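Filed under: Bench guides > End effectors > Handheld
Last updated Aug 9, 2021

Section 4. Comparing two handheld grippers on cloth

Read Section 3 first if you haven't paired your units. What follows assumes that both grippers power up, both show in the controller list, and you've stopped believing the brochure. The maker's sheet for the Ravn says it is good for 500 grasps between calibrations. We have never got near that on fabric. Plan on 50 and be pleased if you do better.

Gunhild Eskildsen wrote the first draft of this section in May and Hrefna Þrastardóttir rewrote the parts on slip. Where they disagree, both views are given.

4.1 What you need

Two grippers, left and right, with the fingers you intend to use for real work. Don't test on the stock pads and then swap.
A flat surface with a plain cloth over it, big enough that neither hand runs off the side.
One soft item to pick up. Trousers, a shirt, a towel. Use something that has been through the wash a few times. New cotton is stiff and flatters every gripper ever made.
The Stikura logger, version as shipped. The beta drops samples.

4.2 Setting up

1. Put the surface hard against a wall. A table in open floor works, but you'll spend the afternoon chasing the height reading.

2. Spread the cloth. Leave the small wrinkles in. Pull out any fold thick enough to catch a fingertip.

3. Mark your reference points on the wall and leave them there until the whole comparison is finished. If somebody wipes them off, start again from step 1.

4. Clear everything off the cloth and bring both grippers over it with the fingers open.

5. Check the status lights. If either one isn't steady, stop and go back to Section 3. Don't "see how it goes".

6. Hold still and press Zero in the logger. The height offset should settle within 20 counts. If it wanders, your arms are tired or the tracking camera has a bad view. Fix whichever it is.

7. Lay the test item down in a loose heap and make your first grasp. Lift slowly, hold, put it back. 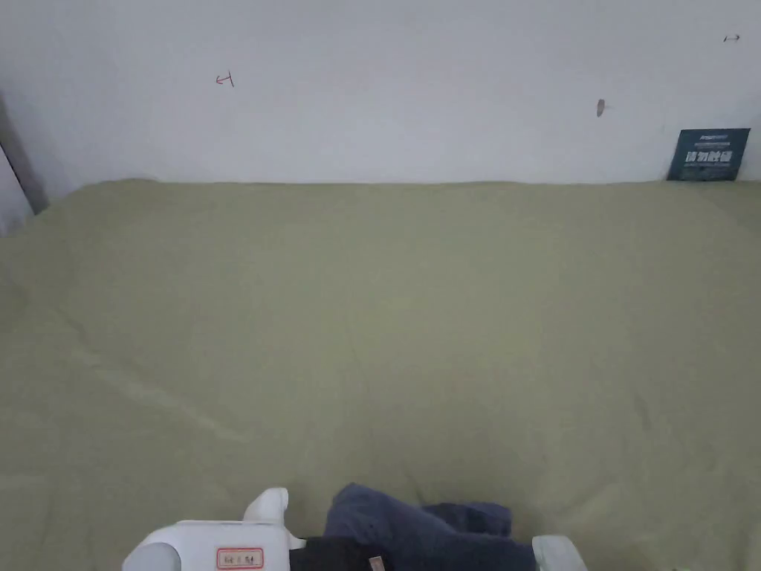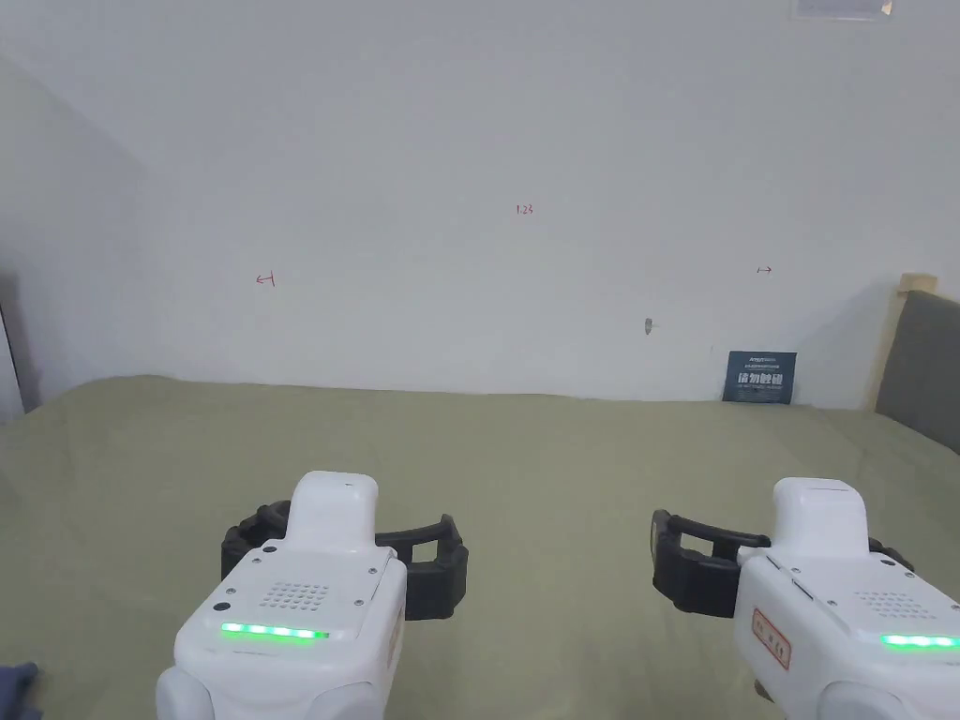 8. Repeat with the other hand. Use the same item and heap it up again between tries, since a cloth that has just been squeezed is easier to squeeze a second time.

9. Swap hands and do the whole set over. This is the step people skip, and it's the one that tells you whether you are measuring the gripper or your own right wrist.

CAUTION: Keep loose sleeves and lanyards away from the fingers. The force limit is set in software and it takes a moment to act.

CAUTION: Don't let the fingers drag on the cloth while zeroing. The contact sensor will take the drag as its resting value and everything after that will read low.

4.3 Reading the results

The logger gives you a grasp score from the Hernora library. Treat it with suspicion. It was tuned on boxes and bottles, and it counts any closed jaw with some resistance as a success. A jaw that has pinched the table cover along with the shirt gets full marks.

We went back through 1,168 logged grasps by eye and stopped trusting the score for anything thinner than a bath towel. Watch the recordings yourself. Mark each try as held, slipped or caught the cover, and compare those.

Note on slip (H.Þ.): Slow slip doesn't show up in the force trace at all with the Florkia fingers. The cloth creeps and the number stays flat. I would not buy them for laundry on the strength of what I've seen.

Note on slip (G.E.): I agree about the creep. I think the cause is my finger angle as much as the rubber, and I'd want a second pair of hands on it before writing the fingers off.

4.4 If the two hands disagree

A small difference is normal. A large one is usually one of these:

- Left and right are swapped in the controller list. Check the labels against the screen before blaming anything mechanical.
- One finger pair was mounted a notch off. Close both fully and look for daylight.
- The camera loses one hand near the far end of the table. Move your test spot toward the middle and run a few again.
- The firmware doesn't match. The updater says "complete" when it has only done one unit. Run it twice.

If none of that helps, swap the fingers between hands. If the fault moves, it's the fingers. If it stays put, send the unit back and ask for a test record with the replacement. They will tell you it passed at the factory. Ask on what.

4.5 Before you pack up

Export the raw files as well as the summary. The summary rounds the jaw width and you can't get it back later.

Next: Section 5, Changing fingers

3 comments | Share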